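Tratitz Home Desk Guide
Section 3: Putting the desk to work

Before you start

By now the desk should be fixed to the wall and the side panels should be standing up without anyone leaning on them. If either of these is untrue, go back to Section 2 and have another go. We will wait.

You will need a tape measure, a pencil, a damp cloth, a dry cloth, and the chair you intend to sit on. Please use the real chair. Customers who set everything up with a kitchen stool tend to ring us in March wanting to know why their shoulders hurt.

3.1 Setting the chair height

1. Sit down with your back against the chair back. Sit as you usually sit, once you have finished sitting up straight for the benefit of the manual.

2. Raise or lower the seat until your forearms rest level on the desk top. Your elbows should hang by your sides and stay out of your ears.

3. Look at your feet. If they are flat on the floor, go to 3.2. If they dangle, use a footrest. A Pestance footrest fits between the side panels; so does a thick phone directory, if you were sensible enough to keep one.

Note: If the chair arms hit the front edge of the desk, lower the arms or take them off. Do not saw the desk. Usman Gondal in our repairs team has seen what happens when people saw the desk, and has asked us to put this in twice. Do not saw the desk.

3.2 Placing the screen

1. Stand the screen against the back wall, in the middle of the desk top. If you have two screens, put the one you use most in the middle and the other to the side, where it can show your email and be ignored.

2. Check the distance. The glass should be at arm's length from your nose.

3. Check the height. The top of the screen should be level with your eyes or slightly below. There must be at least 3 cm between the top of the screen and the underside of the shelf, so that warm air has somewhere to go.

4. Tilt the screen back until you can no longer see the ceiling light in it. If all you can see is your own face, switch the screen on.

CAUTION: The overhead shelf is meant for books, files and a modest plant. It will not take a printer. It will look as though it takes a printer, sometimes for several weeks.

3.3 Cables

1. Unplug everything. Yes, that as well.

2. Sort the cables into those you recognise and those you don't. Put the second lot in a drawer, where they will live for ever.

3. Feed the remaining cables down the gap behind the desk top. The gap is 80 mm wide on the 895 model and 90 mm wide on the corner model, and will pass any ordinary plug.

4. Tie the cables together loosely with the straps from bag C -- loosely, because you will be back in here within the month to swap one of them.

Note: Never run the extension lead under a rug. Do not coil it tightly around the desk leg either, however tidy it looks.

3.4 The mouse side

Most people give the mouse whatever bit of desk is left over, then spend years reaching for it. Give it a proper place.

1. Decide which hand you use. If you share the desk with a left-handed person, settle the matter now and in writing.

2. Keep the mouse close to the front and close to the keyboard, so your elbow stays near your ribs.

3. If you use a mat, any mat will do as long as it lies flat. Shazia Virk, who wrote the first version of this guide, held that only plain grey mats were suitable for serious work. She has since retired to Sestport and can't stop you.

4. Pens and markers belong in a pot. They will not stay in the pot.

5. Wipe the mouse once a week with the dry cloth, paying some attention to the groove between the buttons and the area by the scroll wheel. What you find there is your own affair.
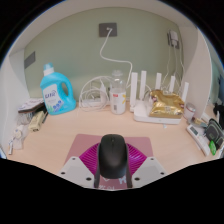
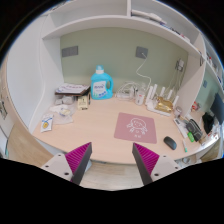
3.5 Looking after the surface

1. Wipe the desk top with the damp cloth, then the dry one, following the grain.

2. Deal with tea rings the same day. After that they count as part of the pattern.

3. For marker pen, use Chornovol surface cleaner, sparingly, and try it first on a patch you don't care about.

CAUTION: No bleach, no scouring powder and no wire wool -- the finish will come off, and so will the guarantee.

Guide last revised 22 Jul 2023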